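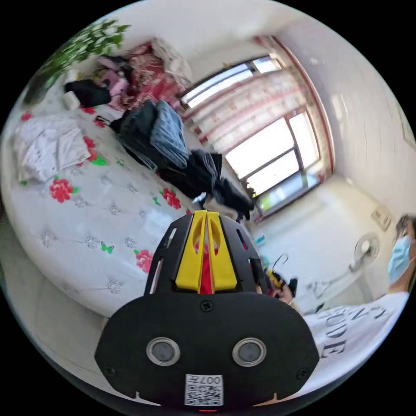

## Bedroom clothes: house meeting, September 18, 2023

Present: Lorna Cruickshank (minutes), Dougal Ritchie, Gavin Morrison. Alasdair Cowie sent regrets, again.

1. **Piles on the bed.** Gavin proposed folding everything first and deciding what to keep later. Lorna doubted this, as the same plan in August left us with tidier piles. Carried, 2 to 1.

2. **Jeans and dark clothes.** Dougal wants them kept on the bed until the shelf from Nasomora arrives. Lorna asked for a delivery date. None was given.

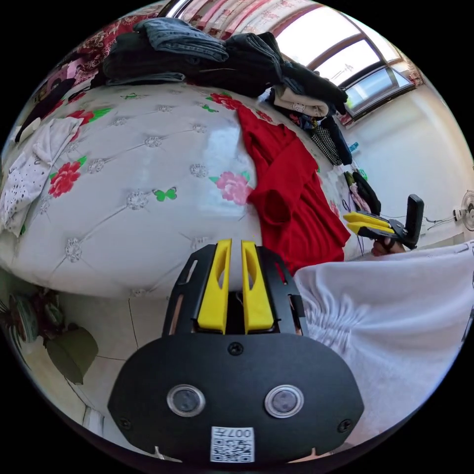 *Item 2: folded jeans on the pile, red garment still spread out.*

3. **Red things.** Gavin says they can go in with the whites on a cold wash. Not agreed. Dougal will read the labels, which he also said last time. 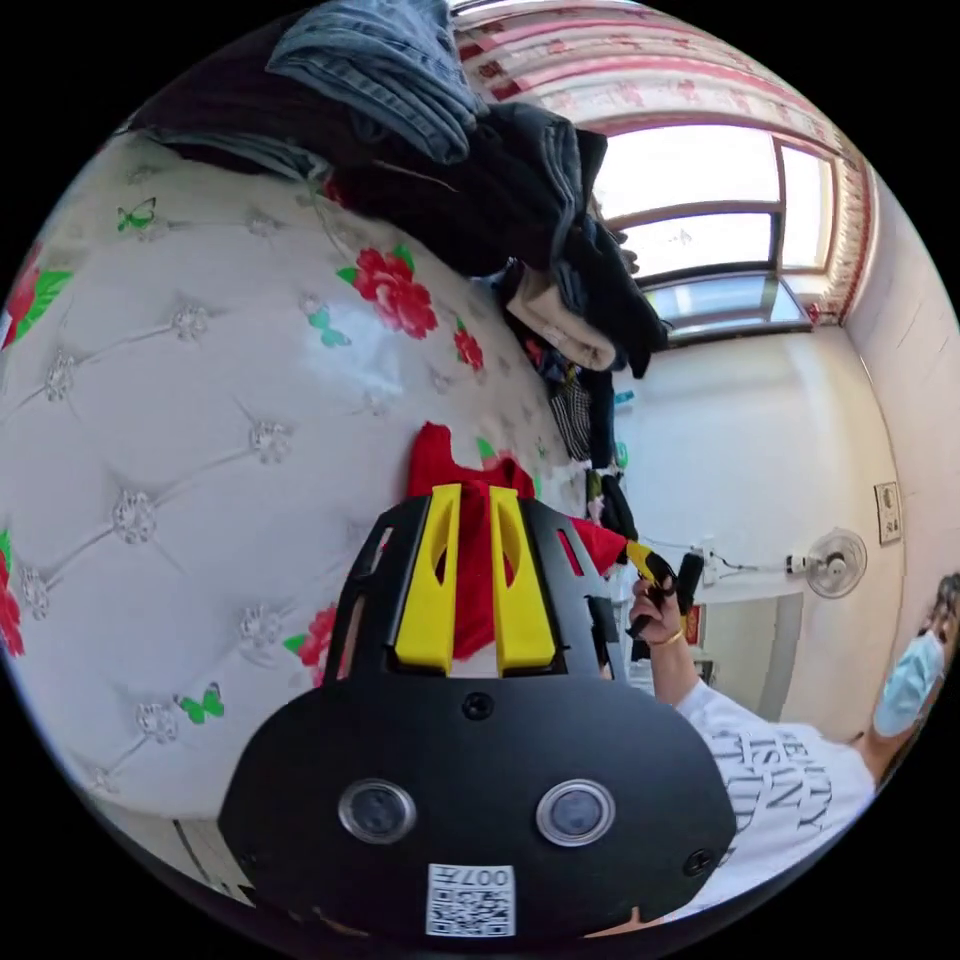
*Item 3: red cloth, beside the tufted white padding.*

4. **Storage bags.** Gavin priced a set of 5 at Urkanow. Lorna is not convinced that bags make clothes smaller. Deferred.

Action: Dougal, labels. Gavin, the black bag and whatever is in it.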